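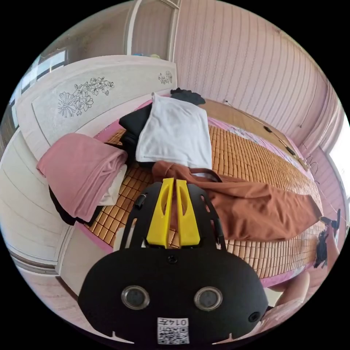

Home Manual Contents Previous Next

4. Laying the Minda summer mat on the bed

Before you start, remove the blanket and make the bottom sheet flat. Folds under the mat will press on the tiles.

1. Put the rolled mat at the foot of the bed, with the smooth side down.
2. Unroll it slowly toward the pillows. Do not pull it by the fabric edging.
3. Move the mat until it has the same distance from both sides of the bed. The 140 cm size must not hang over the mattress.
4. Fasten the 2 elastic straps under the corners at the foot.
5. Wipe the tiles with a cloth that is well squeezed, and let them dry completely before sleeping.

Note: A new mat can smell of bamboo. Keep the window open during the first days.

Caution: Do not use the mat together with an electric blanket. Do not fold it across the tiles, the cords can break.

In November, or when the nights become cold, roll the mat with the tiles outside and store it in a dry place. For new straps, please write to Glenys Hartley at Minda and give part number 476.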